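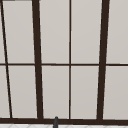
Chapter 4
Water in the Home

Before you start: read the section on pressure in Chapter 3. You'll need it.

Turn a tap, water comes out. Easy to forget how far it came. In this chapter we follow it from the main to the drain, using the town of Hudville as our case. Small system, one pump house, 34 streets. Good size for learning on.

Key words: main, riser, shutoff, trap, vent, head.

4.1 Where the water goes

Most people guess drinking and cooking. Wrong, mostly. Toilets, showers and laundry take the bigger share. Ottar Isaksson's class kept a water diary for one household and got around 300 gallons a day, with drinking hardly showing up on the chart.
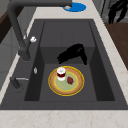

Then there is waste water. It leaves by gravity, so the pipes have to slope. Too flat and solids settle. Every fixture gets a trap, a bend that holds a little water and keeps sewer gas out of teh room. More on traps in 4.3.

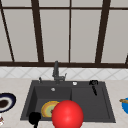 Page last changed: December

4.2 Pressure at the tap

Height matters. A tank on a hill pushes harder then a tank on the flat. Lindholm Road is the low end of Hudville and gets the strong flow; the top of Mostov Hill complains every summer. Work out the head for both before going on. Table 4.1 has the elevations.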